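Spring News from the Vivwood Tool and Toy Library
4/16/24

Well, the daffodils behind the building are up, the heat is finally off, and we have made it through our first full winter on Grolia Street with the shelves fuller than when we started! If you haven't been by since October, please come and see us, because a good many things have moved and you may need someone to point you to the puzzles (they're by the back stairs now, next to the sleds).

We now have 875 member households, and between you all you borrowed just over 3,000 items last season. The pressure canner was out almost every week in the fall, and the carpet cleaner has a waiting list as I write this, so do put your name down early if you have a graduation party coming up.
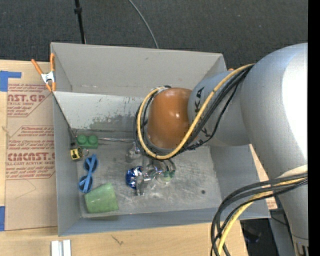
Membership stays at $18 for the year, and it still covers everybody under your roof. We talked about raising it and decided to leave it alone for now. Late fees haven't changed either, though we'd so much rather have the thing back than the money, so if you find our hedge trimmer in your garage from last summer, just bring it in and we'll say no more about it.

Our neighbors over in Inia are hoping to open a library of their own, and we've promised them our spare shelving and a box of duplicate board games. Folks from Ham are welcome to keep using ours, of course, and the Saturday bus still stops right at the corner.

One last thing, and then I'll let you go. We're short on kids' bikes, especially the small ones with training wheels. Flat tires are fine, missing pedals a little less so. Leave them by the side door during open hours and ring the bell twice.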